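Última atualização: novembro, 17h40

Mesas do mezanino da Kakari voltam a ser usadas, agora com saquinhos de pano no lugar das caixas

Passei a tarde no mezanino da Kakari, a loja de chás e coisas de papel da rua Buenaventura, e saí de lá com vontade de reorganizar a minha casa inteira. A novidade é pequena mas muita gente do bairro me perguntou por ela: a parte de cima, que ficou fechada boa parte do ano por causa da troca do piso, reabriu este mês, e junto com ela mudou o jeito de entregar as encomendas. Saem as caixas de papelão, entram os saquinhos com cordão.

Para quem nunca subiu, o mezanino fica no fim da escada dos fundos, com o guarda-corpo escuro de metal de um lado e as mesas de madeira do outro. Sempre gostei dali (dá para tomar um chá olhando o movimento lá embaixo!) e confesso que tive medo de encontrar tudo mudado, com aquela cara de sala de espera que as reformas às vezes deixam. As mesas continuam com aquele tom de mel e puseram plantinha em vaso branco, uma graça.
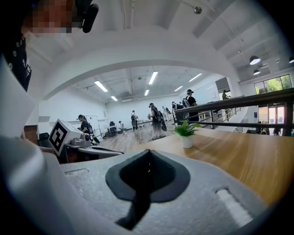

Dá para usar as mesas sem ter encomenda para retirar?

Quem só quer sentar também pode subir, pedindo qualquer coisa no balcão do térreo. A prioridade das mesas vai para as retiradas entre as quatro e as seis da tarde, que é quando aperta; no resto do dia é ordem de chegada.

Voltando aos saquinhos, que foi o que me levou até lá. A loja me passou os números: no ano passado foram 3.736 encomendas retiradas no balcão, e mais de 3.170 saíram em caixa. Muita caixa, gente. Uma parte voltava para a loja no mesmo dia, largada na escada ou em cima do balcão, porque ninguém quer andar de ônibus com uma caixa quadrada debaixo do braço. Eu mesma já fiz isso e morri de vergonha.

A primeira leva de sacos foi feita pela Willine, uma confecção pequena daqui da região que até então só fazia avental e capa de almofada. Foram 1.825 peças, todas com o mesmo fechamento de cordão na boca, e a ideia é que o cliente traga o seu de volta na compra seguinte. Quem devolve ganha desconto no chá a granel. Quem esquece não paga nada, mas também não leva outro de graça: da segunda vez em diante, a encomenda sai embrulhada em papel.

Perguntei se o pessoal estava devolvendo mesmo e a resposta foi um "mais ou menos" bem sincero. Parece que tem cliente usando o saco para guardar sapato, carregador, agulha de tricô. Entendo perfeitamente! O meu já está prometido para os fios que vivem embolados na gaveta da sala. 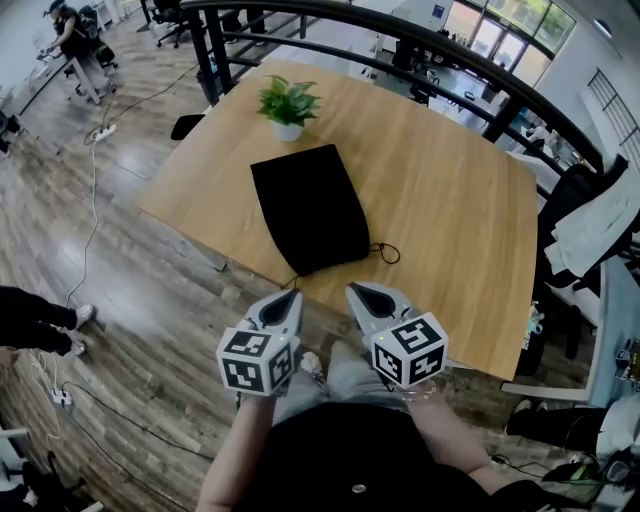
Por Redação do Caderno Tolach

Uma coisa que eu não sabia e que vale contar, porque na primeira tentativa fiz tudo errado: o jeito de fechar. A gente tem mania de puxar o cordão com o saco em pé e cheio, e aí a boca franze torta e fica um pedaço aberto num canto. O melhor é deitar o saco na mesa, vazio mesmo, alisar o pano com a mão, deixar a boca virada para você e correr o cordão devagar, primeiro de um lado e depois do outro. Só então abre, põe as coisas e fecha de vez. Com pacotinho de chá funciona que é uma beleza. Com caderno de capa dura é preciso um pouco mais de paciência, e o de tamanho grande não entra de jeito nenhum (tentei, insisti, desisti).

Para lavar, a orientação que recebi no balcão foi água fria e nada de secadora. Pano escuro solta um pouco de tinta na primeira lavagem, então melhor não misturar com a toalha branca da sogra.

O mezanino abre junto com a loja, às dez da manhã, e fecha às sete da noite. São 40 lugares contando as banquetas do canto, que são meio altas e meio bambas, então chegue cedo se quiser cadeira de verdade. A escada segue sendo o único acesso, e quem não puder subir é atendido embaixo, com o mesmo cardápio. Perguntei sobre um elevador e me disseram que o assunto está em conversa com o dono do prédio, sem prazo.

Os saquinhos da segunda leva devem chegar antes das festas. A Kakari ainda não decidiu se vai vendê-los separados da encomenda, mas já tem lista de interessados num caderninho ao lado do caixa, e é só deixar nome e telefone. O meu está lá.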